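Blog > Learning > Evening classes
2 min read

In July I decided to go back to school. I am 38 and I work in an office in Prarnley, so it had to be an evening course. I chose bookkeeping at the Kornley adult college. The fee was $2000, and you could pay it in 5 parts, so I did it that way.

My first surprise was the homework. In my old school the teacher talked and we wrote everything down. At Kornley we got the reading before the lesson, and in class we only solved problems. For the first month I was always behind – I read slowly in English, and accounting words are hard in any language.
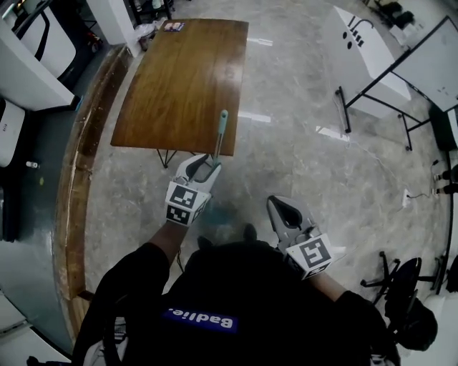
Page last changed: December 2024

Our teacher, Ye-rin Seo, gave me one good advice. She told me to read the exercises first and the chapter after. Then I know what I am looking for. My first test was 80 out of 100, and I kept the paper.

I also looked at the online course from Graltada. It is cheaper, but there is no fixed hour, and I know myself. With a class on Tuesday at seven, I go. The second level starts after the winter break and I have already signed up for it.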